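Gallery: The Gurnel tea set, a second opinion

Posted January 17, 2024

I was asked to put up a gallery page for the Gurnel, the beige tea set that everyone at the Lamenport homewares market seemed to be carrying home last winter. I said I would if I could write the text myself. The makers describe the colour as "river clay at first light". It's beige. I have had a set on my own shelf for 16 weeks and used it most mornings, so these notes come from the kitchen and not from the leaflet.

A few things before you scroll. The set comes from a small pottery outlet in Dornach and is sold through the Akolgo shop, online or over the counter. The leaflet claims 1,386 sets were sold in the first season. I can't check that and I doubt you can either. It also says the shape was "rediscovered". From whom, it doesn't say, and when I wrote to ask I got a discount code.

What I like: the finish. I generally distrust matte tableware, as it tends to hold a tea stain the way a carpet does, and I was ready to be rude about this one. Mine has marked a little inside the cups and hardly at all on the outside. I wash it by hand. The leaflet says dishwasher safe in one paragraph and "hand washing preferred" in another, so take your pick.

What I don't like: the spout. Short spouts are back in favour, and the argument is that they're harder to chip. Fair enough, but mine dribbles when the pot is full and you pour slowly, like a polite person. Pour fast and it behaves. My neighbour's pours cleanly at any speed, which makes me wonder how much two pots out of the same shop have in common.

The lid divides people. It sits well enough when the pot is upright. Tip it for the last cup and you'll want a finger on top. I've taken to leaving the lid off on the table once the tea has brewed, and I notice that others do the same. Whether that counts as a design flaw or a habit I'll leave to the Akolgo people, who tell me they've had no complaints.

Saucers, then. I held out against saucers for 20 years on the grounds that they're one more thing to wash. With these cups I use them, mainly for the spoon. They do make the set look more like a set, and I suspect that's half of what you're paying for. A plain brown pot from the op shop would make the same tea, and if it broke you wouldn't need to sit down.

On colour again, as I've had emails. People want to know if it's closer to cream or to tan. Mine is a pale tan in daylight and a sort of porridge under the kitchen bulb. The shop's own pictures make it look pinker than anything I've seen in person. If you're trying to match it to other crockery, take a saucer with you and hold it up to the thing. Don't order from a screen and then write to me.

Would I buy it again? At the market price, maybe. At the Akolgo price, no, and I'd want to fill the pot with water and pour it out before handing over any money. I asked to do this at the counter and was told it wasn't usual. They did let me in the end.

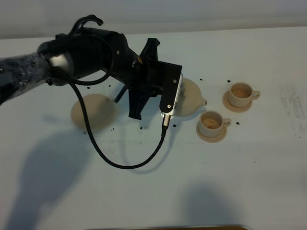

Teapot and two cups on their saucers, white tabletop. Short spout, matte finish, beige.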